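Crushing empty water bottles: change the gripper or the controller?
Posted in Grippers and end effectors

Kinga Virág
I'm trying to choose between two grippers for a tidying task. The arm picks an empty plastic water bottle off the table and puts it on a serving tray. We have a Haletti two-finger electric gripper and a Clevau with soft pads on loan until the end of July, and I have to recommend one of them.

The Haletti closes squarely and repeats well, but it dents the bottle on nearly every pick. Once the side has gone in, the next grasp is worse. The Clevau doesn't dent anything, but the bottle turns in the pads when the arm speeds up, and it often gets to the tray at the wrong angle.

Both are running from the same Fliltport controller with the force limit at the factory value. I have logged 462 picks so far. Is it worth carrying on with the Haletti and tuning it, or is the soft one the obvious choice for this kind of object? The bottles are the thin, ridged sort and have no water in them.

Liam Madigan
Soft one. Rigid fingers and thin plastic don't mix. We had the same thing with yoghurt pots and gave up.

Darragh Ó Gríofa
I wouldn't decide yet. The factory force limit on the Fliltport is set for metal parts and is far too high for an empty bottle. Go into the tool page, drop the limit to 8 newtons and see what happens. Also check the closing speed, which is a separate setting. If the fingers arrive fast they will dent the side before the limit has any say in it.

Are you gripping round the middle? Try nearer the neck, where the plastic is stiffer. You will need to teach the grasp again but it's a small job. The turning you get with the Clevau could be the same problem from the other end, with the weight all to one side of the pads.

Fergal Tully
Agree with Darragh about the speed. I did a comparison like yours last year with a Haletti and an older Kyriakidis and wasted a fortnight before I found that setting.

A few things I would do the same way again. Use a fresh bottle for each block of picks and keep the dented ones out of it, or you end up measuring the bottle. I changed mine after up to 11 picks. Put the tray in one position for both grippers and mark the corners on the cloth with pencil. Log a slip and a dent as separate faults. I had one column called "fail" and it was no use to me afterwards.

Fix the camera and leave it alone as well. Mine looks across the table towards the stand, so I can check the bottle's angle when it's up as well as where it is on the cloth. A plain white cloth helps with clear plastic, though you still lose the outline in places. These are from my bench.

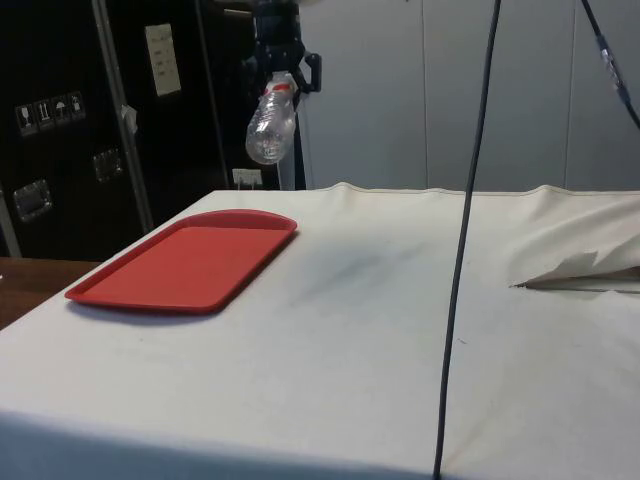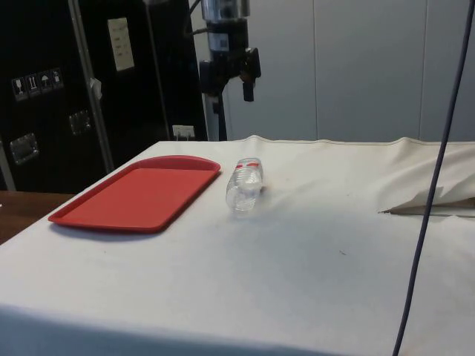 Both with the red tray empty: bottle hanging upside down in the first, lying on its side next to the tray in the second.

If you go for the neck grasp, write down the finger opening you start from. It makes a difference with the Haletti and the log doesn't save it.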